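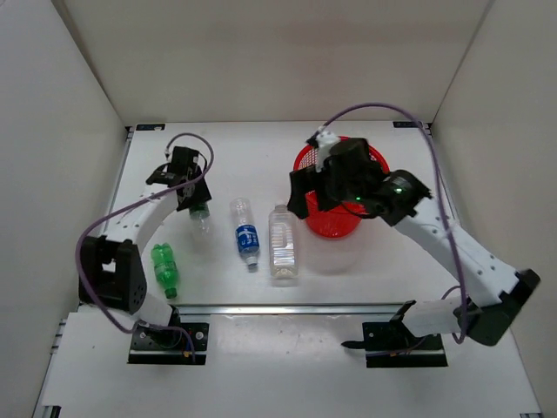

*Two arms on a white tabletop, walled in on three sides.*

# Week 3: Pay, promotion and who gets asked

Hi all, these are my notes from the session, tidied up a little. I talk faster than I write, so if a bit is missing, ask somebody who sat near the front.

We started with the pay question, and I could tell some of you thought we'd be done with it in ten minutes! The trouble is that "the pay gap" gets used for two different things. One is the gap between what all the women and all the men in a company earn. The other is the gap between two people doing the same job at the same level. A company can do fine on the second and badly on the first, just by having mostly men in the senior jobs. When you read a report for the homework, write down which one it means before you write anything else.

## The Jokumer case

You've all got the packet. Jokumer had 323 people on staff and 16 managers at the top two levels, and 3 of those managers were women. The company's line was that women "weren't applying." Dagný Bjarnason went through the postings for us (thank you, Dagný, that was a lot of paper) and found that most of the manager jobs had never been posted at all. They were filled by a tap on the shoulder.

So look at the process first. Some things I'd want to know:

- Was the job posted, and where could people see it?
- Who wrote the requirements, and did they change once a favorite turned up?
- Who sat on the interview panel?
- What was the starting offer, and was there room to bargain?

That last one got us arguing, which I enjoyed. Natsumi Nakajima pointed out that if the offer is $2,000 low and every raise after that is a percentage, you carry the difference with you for years. She's right, and raises that stack on top of each other make it worse.
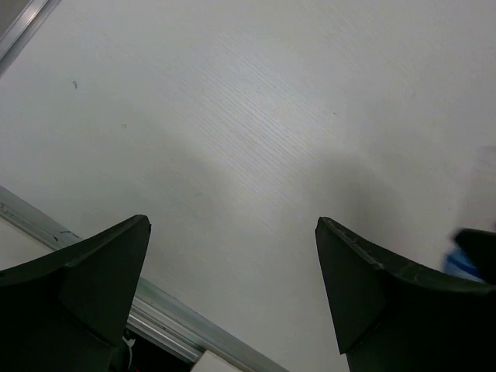 *White tabletop with a faint wood-grain texture, close up.*

## Mentors and sponsors

People mix these up all the time — I did too, for most of my first job. A mentor gives you advice. A sponsor says your name in a meeting you weren't invited to. Skukel ran a mentoring program and was puzzled that promotions stayed flat, and when you read the interviews in the packet you'll see lots of coffee and very little name-saying. The Serngate program is smaller, but each senior person there had to put someone forward for a real project. Compare the two and tell me which you'd rather join as a new hire.

## For next time

Read the Sosa chapter on part-time work, up to the section on shift swaps. Bring one job ad from a newspaper or a website and mark every requirement you think the job doesn't need. One page, typed please. My handwriting is bad enough for all of us.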